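Support ticket 1867 — Talside hand-held gripper kit, two-piece set
Status: Closed, with one point open
Product: Talside kit, trial license
Opened by: Bruvholm workshop
Opened: July 2021

Subject: Left gripper loses tracking and right gripper reports wrong opening width

Initial message

Hello,

We received the Talside kit for a trial of one month, before we decide if we buy it. We use two grippers at the same time, one in each hand, and record simple work with household things: lifting, turning, putting back. The recordings go later to a Tanner arm which we already have.

We have two problems and I think they are separate, so I describe them separately.

Problem A. The left gripper loses its position during the recording. The light stays green, the application says "tracking good", but when I open the file the path makes a jump. The hand is at the table and in the next moment it is far to the side. After this it comes back. It happens mostly when the person turns the wrist quickly.

Problem B. The right gripper gives a wrong opening width. When the fingers are completely closed, the value should be 0. We get 64. When the fingers are completely open, the value is correct.

What I tried already:
Restart of both grippers and of the base station.
New charge of both batteries, to full.
Exchange of left and right in the application. Problem A stays with the same device, so it is not the hand.
Calibration of the width, two times, following page 9 of the manual.

Firmware is 3.1 on both. I can send the files if you tell me where.

Reply from Talside support

Thank you for the clear report. Please send one recording with a jump in it, and the calibration log from the right gripper. The log is under Device, Maintenance, Export. Please also tell us how the workplace looks: light, windows, large plain surfaces, and how far the two operators stand from each other. Please do not update the firmware before we have the log.

Customer reply

I uploaded the recording and the log. The recording has 3000 samples and the first jump is at sample 644. There is a second one near the end, but it is smaller.

About the workplace. We have a brick wall on one side and a white ribbed wall on the other side, and daylight comes in. For the tasks we use a white vase with artificial flowers, and the surface under it is also white. I had read in your manual that plain surfaces are not ideal, but I understood this as a recommendation and not as a limit. Maybe this sentence can be stronger.

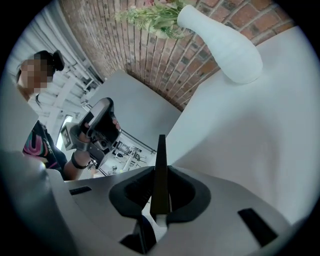

The operators stand quite near each other when they work on the same object. I did not measure the distance. If the two grippers can disturb one another, I would like to know it, because for us the work with four hands is the main reason for this trial.

One more question: is the wrist strap necessary for the tracking, or is it only for safety? One of our operators prefers to work without it, and I could not find the answer in the manual.

Reply from Talside support

We have looked at both files.

For Problem A, the jump at sample 644 occurs when the tracking has very few points to hold on to. A white object on a white surface gives almost nothing to follow, and when the wrist turns quickly the brick wall goes out of view as well. The tracking then guesses, and it guesses wrong. The status light should have changed to yellow. That it remained green is our mistake, and it is corrected in firmware 3.2.

Two grippers do not disturb one another by radio. A second operator who moves a lot can still take away part of the fixed background.

For Problem B, the calibration log shows that the zero point was saved while the fingers were not fully closed. Please check for something between the finger pads, then repeat the calibration. Hold the trigger fully pressed until the second tone, and not only until the first.

The strap is for safety only. We recommend to wear it.

Customer reply

Problem B is solved. There was a thin piece of the protective film still on one finger pad, on the inner side, where it is difficult to see. I removed it and repeated the calibration with the second tone. The value is now 0 when closed and it stays 0 after restart.

I must say that page 9 speaks only of "the tone". I released the trigger after the first one every time, and I believe other customers will do the same.

For Problem A, I made these changes, one after the other, and recorded the same task after each of them:

1. Firmware 3.2, nothing else changed. The jumps are still there, but now the light goes to yellow. This is already a big help, as the operator can stop and repeat.

2. A patterned cloth under the vase. Much better. One jump in the whole afternoon.

3. The cloth, and also some printed sheets fixed on the white wall. No jump until now.

4. The same as step 3, but with very fast turning of the wrist, on purpose. One short jump, with yellow light.

So the solution works for us, but it is not perfect. We wanted to keep the white surface, as the Tanner arm will later work with the same one. With the cloth, the recordings do not look like the real workplace. Do you have another idea for this?

Reply from Talside support

Thank you, this is a very useful test. The printed sheets may be enough without the cloth, if they are low enough to stay in view when the wrist turns. Please try them at table height. We have also passed your remark about page 9 to the people who write the manual.

Customer reply

With the sheets at table height and no cloth, we have a jump sometimes, always with yellow light. We can live with this for the trial. Our colleagues at the Nikesmont site will test the same kit in a room with less white, and I will add their result to this ticket.

For the purchase, our opinion is mostly positive. The grippers are comfortable, the files open without trouble, and the answers came fast. The price of the second base station is too high for us — we would take the set with only one.

You can close Problem B. Please keep Problem A open until the result from Nikesmont is here.

Support note

Problem B closed, cause: film on finger pad and early release during calibration.
Problem A: workaround accepted, status light corrected in 3.2. Remains open as a linked item, waiting for customer.
Question about the set with one base station forwarded to sales.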